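About Grurkden

Grurkden supplies flour and dry baking mixes to schools, hospitals and small bakeries. The company was set up by Kumiko Katayama in a former seed store at Gutcombe, where the mill and the packing line still share one building.

Wheat is bought by protein content and Hagberg falling number. Each delivery is sampled before tipping, and loads testing below the agreed limit are returned to the grower. The main store holds up to 468 tonnes in 8 bins.

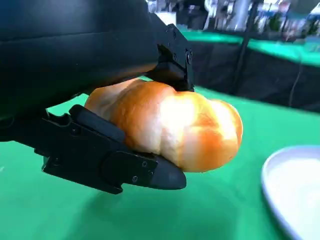

Milled flour rests before it is released. Water absorption and ash are recorded for every batch, and a retained sample is kept for 18 months. Genji Kinoshita runs the laboratory and signs all certificates of analysis.

Two ranges are produced. Ogura is a strong white flour for tin bread and rolls. Otari is a softer flour for biscuits and pastry. Both are packed in paper sacks.

Specifications and allergen statements are sent on request. New accounts open in October.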